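Jobs > Retail & Interiors > Clutdale > Sample Librarian (part-time)

Wanted: Someone to Look After 132 Books of Wallpaper 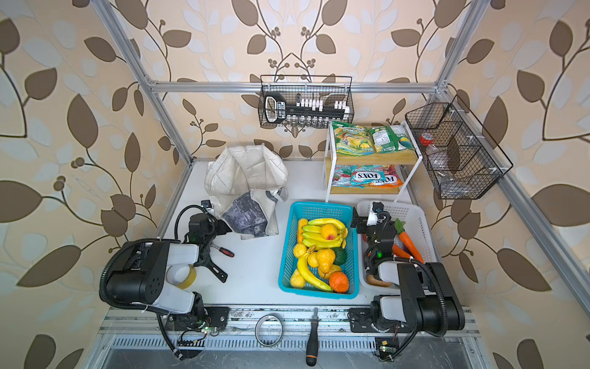

Large leaves in brown and pale beige on a cream ground, with the vines curling in dark brown.

41 shares · 6 comments

Holtotby is a wallpaper and paint shop on the hill in Clutdale, between the shoe repair and the place that used to be a different shoe repair. We are hiring a part-time sample librarian. The last one moved to the coast, where the humidity is terrible for paper, and we told her so.

The job in short

Upstairs we keep 132 pattern books. Each one weighs as much as a medium dog and is less willing to be moved. Customers borrow them for a week, keep them for a month, and bring them back with a page missing and a look of deep innocence. You would be the person who knows which book is where, who has it, and how to ask for it back in a voice that still leads to a sale.

What you'll be doing

Checking books in and out. We have a system. It is a card file, and Joana Falcão, who owns the shop, will defend it to you at length if you mention spreadsheets.

Pulling discontinued patterns. The makers send a list in spring and another in fall, and somebody has to go through and put a red sticker on every page we can no longer order. Customers fall in love with red-sticker pages more than any others. You will need a few kind sentences ready.

Cutting and mailing samples. People want to tape a piece to the wall and look at it in the morning, at dusk, and again after their sister has been over. This is good sense and we encourage it. Please cut straight.

Helping people with repeats. A big leaf pattern with vines running through it has to be matched at every seam, and it eats more paper than the square footage says it will. Most customers have measured the wall. Few have measured the door. You'll do the math with them on the back of an envelope, and then you'll do it again, and then you'll suggest one extra roll. They will come back for that roll in May, when the dye lot has changed, and you may not say anything.

Answering the phone on Saturdays. The usual question is whether you can paper over paper. You'll learn our answer in your first hour, along with the tone.

Who we're looking for

You like order, but you can stand being interrupted. You can lift 30 pounds up one flight of stairs, the one with the turn in it. You can tell cream from ivory, or can say "let's take it to the window" with enough confidence that the customer doesn't notice.

No design degree needed. We have had two people with design degrees and both of them rearranged the books by mood. It took all winter to find the stripes.

Experience in a library, a fabric store, a hardware counter or a large family would help. If you have hung paper yourself, even badly, please tell us about the bad part. It makes for a better interview.

You don't have to like every pattern. Demyd Hrynyshyn has hung paper for our customers for longer than he cares to say and dislikes anything with a bird on it. He hangs the birds beautifully. What we ask is that your face stay neutral when somebody unrolls a sample of flamingos for a powder room.

The hours and the money

Up to 14 hours a week, spread over Thursday afternoon, all of Saturday, and a short morning we can argue about. Pay is by the hour and a little above what the garden center offers, which we know because we asked. Staff discount on paper, paste and brushes. The discount also covers close family, though Joana decides what close means.

There's a break room. It has a kettle, a window, and four different wallpapers, one to a wall, from an afternoon in which everyone got their way. You get used to it.

Parking is behind the building. Don't use the space by the drain.

The trial afternoon

Anyone we like on paper (sorry) gets invited for a paid afternoon in the shop. You'll refile a stack of books, cut a few samples, and help one real customer while Khrystyna-Mariia Ivanyshyn pretends to dust nearby. She is listening. She has worked the counter through three paint fads and one flood, and her opinion counts for more than ours.

There is no test at the end. If you find the misfiled damask, say so out loud. We've been looking for it.

How to apply

Send a letter of one page or less, plus whatever passes for your résumé, to the shop by mail, or drop it at the counter. In the letter, please tell us:

- the hours you can't work, and mean it
- the worst wallpaper you ever lived with, and what you did about it
- whether you are scared of ladders

Letters are due 17th April. We read them all, usually over lunch, so if yours comes back with a question on it in pencil and a bit of mustard, take that as a good sign. Two references, please, only one of whom may be related to you.

If you'd like to see the place first, come in and browse like anyone else. Ask for the botanical books. They're on the bottom shelf because of the weight, and watching how you pick one up will tell us plenty.

Posted by Holtotby, Clutdale

6 comments

Recent listings

Weekend baker's helper, Clutdale
Alterations and hemming, two evenings a week
Piano mover (must own gloves)
Front desk, Mirnance Dental
Delivery driver, paint and flooring
Seasonal help, garden center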